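The Pal Goes Home in May

I should say up front that I was never supposed to be the one reviewing the thing. That was Settimio's job. Settimio Morelli has reviewed every gadget on the site for years, he has opinions about hinges, and then he went and threw his back out lifting a treadmill (also for review) and Yogesh came over to my desk with that face he makes.

"You like robots," he said.

I had once said I liked a movie with a robot in it. This is how work gets handed out at our place.

So I got the Pal. It's made by a company called Zokon, and it comes as a tidying service, which means you don't buy it, you sign up. They ship you two arms on a stand, and then you spend a while teaching it your kind of mess. You wear a headband with a little camera on it and you clean up, over and over, the way you'd like the Pal to clean up. It watches your hands. After that it's meant to get on with it.

The plan I was given was called Sulleneo, and please don't ask me how to say it, because the man on the support line said it two different ways in one call. It ran $37 a month with a four-month minimum. Yogesh paid with the company card and told me to keep the box.

"How many times do I have to do it?" I asked the support man. His name was Costel Vlachou and he had a lovely tired voice, like a late-night radio host.

"The trash lesson? We suggest one thousand."

"One thousand what?"

"Lessons," said Costel, very kindly.

Well! I laughed, and he didn't, and that was how I came to spend my spring throwing away the same garbage. I stayed after everybody left so I wouldn't have to be looked at in the headband. I'd spread it all out on the desk, bottles and a can and a great heap of tissues, then bag it up, then tip it out and do it again. The instructions were strict about the bag. Open it wide, hold it open, let the camera see inside. I got so I could hear Costel saying it while I worked. Wide, please. Let it see.

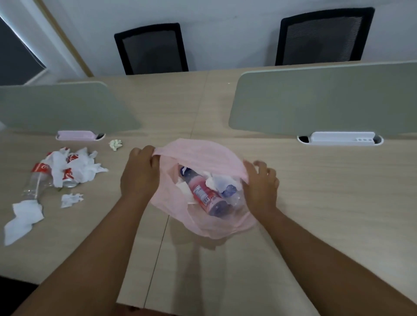

Around lesson two hundred I started talking to it. I know, I know. The arms weren't even switched on for that part, they were folded up in the supply closet under a sheet, but I had the headband on and it felt rude to say nothing. I told it about my sister's divorce. I told it which tissues were tricky (the flat ones, they stick to your fingers) and that you should never trust a bottle to be empty. I told it about Babak Daneshvar in accounts, who I'd been sort of in love with since the office move, and who ate a pear every afternoon with a knife, like a man in a painting.

"Does it record sound?" I asked Costel, on my next call.

There was a long pause with typing in it.

"On the Sulleneo plan, yes," he said. "Only for quality."

"And who listens?"

"Mostly me," said Costel.

I put the phone down on the desk and walked to the kitchen and stood there with the fridge open. When I came back he was still on the line.

"For what it's worth," he said, "I think you should say something to the accounts man. Also you're closing the bag too early."

I didn't speak to him for a week. I did hold the bag open longer, because he was right about that.

Now, the review part, since Yogesh is going to read this and ask where it is. Setup is easy. The stand is heavy and squeaks. The app logs you out constantly. When I finally rolled the Pal up to my desk and let it try, it took hold of a bag and opened it, wide, with that same little tug on the right side that I do and had never noticed I do. Then it waited. It just held the bag open and waited, and I could not get it to pick up a single tissue. I checked every setting. I read the forum, where a person called Flarnar had the same trouble and had fixed it by moving to Portugal.

I called Costel.

"It's letting you see inside," he said. "You talk a lot with the bag open. It thinks that's the job."

So that's what it does. You can be rid of yours by sending it back in the box, and the return label is free, and I was all ready to do it. Kusum Shukla from the front desk even brought me the tape. But then Babak came by at four with his pear core in a napkin and looked at the Pal standing there, arms out, holding up the bag like somebody at a door on Halloween.

"Is that for me?" he said.

He dropped the core in. The Pal didn't move. He looked at it, and then he looked at me, and I still had the headband on, which I'd forgotten.

"Does it do anything else?" Babak asked.

"You're supposed to tell it something," I said.

He pulled over a chair.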